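# 건식 보관용기 정리 기록: 쌀, 잡곡, 사료

02/10/2019

지난 9월 한 달 동안 부엌 하부장과 베란다 선반에 있던 건식 식재료를 전부 다시 담았다. 대상은 백미, 현미, 귀리, 병아리콩, 밀가루, 고양이 건사료다. 봉지째 집게로 물려 두던 방식을 그만두고 용기로 통일하는 것이 목적이었는데, 결과적으로 통일은 되지 않았다. 내용물마다 맞는 뚜껑 구조가 달라서 세 종류를 섞어 쓰게 되었다. 나중에 용기를 추가로 살 때 같은 계산을 반복하지 않으려고 적어 둔다.

## 출발 조건

하부장은 안쪽 높이가 낮고 가운데에 선반 받침이 지나간다. 베란다 선반은 높이 여유가 있지만 오후에 해가 든다. 따라서 빛에 민감한 현미와 견과류는 하부장, 회전이 빠른 사료는 베란다로 먼저 배정했다. 백미는 10 kg 포대로 사는데 한 번에 다 들어가는 용기를 하부장에 넣으면 꺼낼 때 허리가 아프다. 그래서 작은 용기 하나를 부엌에 두고 나머지는 포대째 밀봉해 베란다 그늘 쪽에 두기로 했다.

후보로 올린 용기는 다음과 같다.

- Tumura 나사식 원통: 뚜껑을 돌려 잠근다. 패킹이 두껍다.
- Skestum 사면 잠금 사각통: 네 변의 날개를 눌러 닫는다. 적층이 된다.
- Vesel 경첩 뚜껑 통: 앞쪽 버튼으로 열고 뚜껑이 뒤로 넘어간다.

Caldeira의 도자기 항아리도 하나 있지만 무게 때문에 비교에서 제외했다. 지금은 소금만 들어 있다.

## 부피 환산

용기 표기 용량은 대부분 물 기준의 총용량이고, 곡물을 채울 때는 상단 여유를 빼야 한다. 또 같은 1,000 ml라도 내용물에 따라 무게가 다르다. 집에 있는 계량컵과 주방 저울로 잰 값은 이렇다. 컵은 눈금까지 채운 뒤 바닥을 두 번 쳐서 다졌다.

| 내용물 | 계량 부피 | 메모 |
|---|---|---|
| 백미 | 235 ml 컵 | 다진 뒤에도 높이 변화가 작음 |
| 귀리 | 235 ml 컵 | 다지면 눈에 띄게 내려감 |
| 밀가루 | 600 ml 컵 | 체에 치면 값이 달라져 봉지 상태로만 측정 |
| 건사료 | 1,000 ml 컵 | 알갱이 사이 빈틈이 많음 |

무게 값은 표에 넣지 않았다. 저울 눈금이 5 g 단위라서 작은 컵에서는 오차가 지나치게 컸고, 용기를 고르는 데는 부피만 있어도 되었다. 사료는 빈틈 때문에 포장에 적힌 무게만 보고 통을 사면 거의 확실하게 남는다. 예전에 그렇게 사서 남은 한 줌을 지퍼백에 따로 넣어 둔 적이 여러 번 있다.

## 뚜껑 구조별 사용감

나사식은 밀폐가 가장 낫다. 빈 통에 휴지를 넣고 싱크대 물에 뒤집어 담가 두었을 때 Tumura만 휴지가 마른 상태로 나왔다. 단점은 두 손이 필요하고, 밀가루가 나사산에 끼면 닫히는 각도가 조금씩 달라진다는 점이다. 붓으로 털어야 한다. 하루 한 번 이하로 여는 재료에 적합하다고 판단했다.

사면 잠금은 쌓아 두기 좋다. 다만 날개의 얇은 접힘 부분이 소모품이다. 기존에 쓰던 것 중 하나는 날개 한쪽이 하얗게 변색된 뒤 떨어졌다. 세 변만 잠가도 닫힌 것처럼 보이기 때문에 병아리콩처럼 습기에 둔한 재료만 넣는다.

경첩식은 여닫는 속도가 빠르다. 한 손에 계량컵을 든 채로 다른 손으로 열 수 있다. 쌀과 사료처럼 하루에 여러 번 여는 재료에는 이 차이가 크다. 밀폐는 세 종류 중 가장 약하다. 뚜껑이 몸통에 붙어 있어서 씻을 때 자세가 나쁘고, 경첩 틈에 물이 남는다.
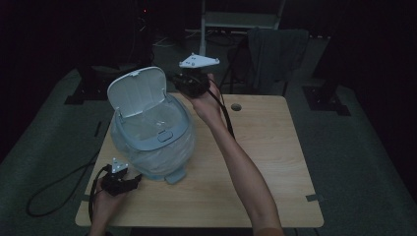 경첩식 용기를 고를 때는 용량보다 뚜껑이 열렸을 때의 높이를 먼저 재야 한다. 닫은 높이만 보고 하부장에 넣으면 뚜껑이 중간에서 걸린다. 사진의 하늘색 반투명 통처럼 뚜껑이 뒤쪽에서 곧게 서는 형태는 선반 안쪽에 뚜껑 한 장 길이만큼의 공간이 위로 더 필요하다. 같은 통에서 볼 것은 앞쪽 테두리의 작은 사각 버튼이다. 버튼이 앞면에 있으면 통을 옆으로 돌려 넣을 수 없으므로 폭과 깊이를 바꿔서 배치하는 방법은 쓸 수 없다. 뿌연 몸통은 장점과 단점이 모두 있다. 뚜껑을 열지 않고 남은 양을 대강 확인하는 용도로는 충분하지만 차광은 기대하지 않는 편이 낫다.

## 선반 간격 조정

위의 이유로 하부장의 선반 받침을 한 칸 내렸다. 받침 구멍 간격은 27 mm였고, 한 칸으로 경첩 뚜껑이 끝까지 올라간다. 대신 아래 칸이 낮아져 Tumura 원통 중 큰 것은 눕혀야 들어간다. 원통을 눕히는 것은 권하지 않는다. 굴러서 문을 밀고, 문이 열리면 떨어진다. 큰 원통은 결국 상부장으로 옮겼다.

베란다 쪽은 선반을 건드리지 않고 사료통을 맨 위에 두었다. 위가 트여 있으니 뚜껑 높이는 문제가 되지 않는다. 해가 드는 문제는 통 앞면에 두꺼운 종이를 둘러 해결했다. 남은 양이 보이지 않게 되었으므로 종이 가운데를 세로로 좁게 잘라 냈다. 모양은 좋지 않다.

## 세척과 건조

옮겨 담기 전 세척 순서는 다음으로 고정했다.

1. 남은 가루를 마른 붓으로 먼저 턴다.
2. 패킹을 분리해 중성세제에 따로 담근다.
3. 몸통은 부드러운 스펀지로만 닦는다.
4. 뚜껑을 연 채 하룻밤 엎어 둔다.
5. 경첩과 버튼 안쪽에 키친타월 모서리를 넣어 물기를 확인한다.

4번에서 경첩식은 완전히 엎을 수가 없다. 열린 뚜껑이 바닥에 먼저 닿아 통이 기운다. 식기 건조대 가장자리에 뚜껑만 바깥으로 걸쳐 두면 된다. 다음 날 5번을 해 보면 몸통은 말랐는데 경첩에서 물이 묻어 나오는 경우가 있다. 그럴 때는 반나절 더 둔다. 덜 마른 통에 쌀을 부으면 바닥에 붙은 쌀알을 떼느라 시간이 더 든다.

기름 성분이 남는 사료통은 베이킹소다를 푼 미지근한 물을 채워 두었다가 씻었다. 냄새는 줄었으나 없어지지는 않았다. 사료통으로 쓴 용기는 이후에도 사료통으로만 쓴다.

## 현재 배치

- 백미, 현미: Vesel 경첩식, 하부장 위 칸. 현미는 소량만 담고 나머지는 냉장고에 둔다.
- 밀가루, 귀리: Tumura 원통, 상부장.
- 병아리콩: Skestum 사각통, 하부장 아래 칸.
- 건사료: Vesel 경첩식, 베란다 맨 위.

라벨은 종이 테이프에 연필로 개봉일만 적는다. 내용물 이름은 적지 않는다. 밀가루만 예외로 강력분과 박력분을 구분해 적었다.

남은 문제는 계량컵의 위치다. 쌀통 안에 넣어 두면 쌀이 많을 때 뚜껑이 닫히지 않고, 밖에 두면 찾게 된다. 손잡이를 잘라 낸 컵을 하나 만들어 시험 중이다. 단면은 600번 사포로 갈았다. 귀리용 원통은 패킹이 한쪽으로 조금 밀려 있어서 여분을 주문해 두었고, 도착하면 교체한다.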